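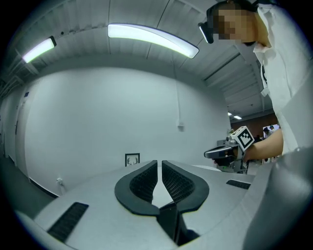

5 September 2025 – Dallunham, bench notes

Started on the chore list today. The question from the Prokico meeting is still whether any of this is ready for a home or a shop floor, and my answer for now is "parts of it."

Towel folding first. 16 demonstrations recorded with the hand-held grippers, 2 thrown out for lost tracking. The policy trained on last week's set folds a hand towel in half if the towel starts flat. Crumpled start, it picks at the top layer and stalls. A person does the same job in a few seconds without looking.

Sorting fasteners into bins for Grecu: better. M8 bolts fine. Washers no. The fingers close on a washer lying flat and slide off it, same as in the spring. Tried tipping the tray up on a block and got a few that way, but a shop isn't going to tip its trays for us.

Wiping the counter: it wipes. It doesn't know when to stop, and it went over the clean end six times and left the jam. Needs some idea of what dirty looks like.

Loltotura now has 550 episodes in total, all tasks together. Dish loading is the thinnest and also the one everybody asks for. Plates only so far, no glasses until we have the force limit sorted out.

If somebody asks before October: sorting bolts, yes, with a person nearby. Laundry, no.

To do
- recalibrate the left gripper, the opening reads 6 mm wide when shut
- more crumpled starts, different towels
- relabel the washer runs – half are filed under bolts
- ask Grecu for a tray of their real parts, oily ones included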